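What We Keep in Tins: Small Keepsakes and Memory Among Adults in Davlow
Final project report, Shivam Rajput and Brijesh Rawat, June 2024
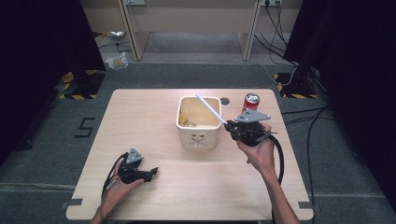 We came to this topic in a roundabout way. Brijesh had been reading personal blogs for another class, the kind where people write about their childhoods and the little objects they can't throw out, and he kept bringing them up over lunch until I gave in and started reading them too. By February we had a question we both cared about: does writing about a keepsake change how a person feels about the memory that goes with it?

We handed out 267 journals through the Plulberg community center and the Darwish branch library, and got 221 of them back, which was far better than our advisor had warned us to expect (thank you, everyone in Davlow!). Each person picked one small object and wrote about it on four evenings. We asked for no more than 1000 words in all, and a good many people cheerfully ignored us and filled the margins too.

Reading them took most of the spring, and I don't think either of us minded. One woman wrote about a bus ticket from 1968 that she had kept in a cough drop tin through five moves. On the first evening she wrote mostly about the ticket. By the fourth she was writing about her sister, and about a quarrel she said she hadn't thought over in years. We saw that drift from the object to a person again and again, usually by the third evening.

The feelings were harder to sort. We used the Liltus mood sheet before and after each entry, and our plan was to compare the first and last scores. Plenty of people left the second sheet blank, especially after a sad entry, so we have leaned on the journals themselves and treated the scores as background. If we were starting over, we would print the sheet right on the journal page.

Brijesh would also like it noted that he wanted a fifth evening. I argued against it, and having read the last entries, some of which stop in the middle of a story, I think he was right.

The coding guide and the blank journal pages are in the appendix.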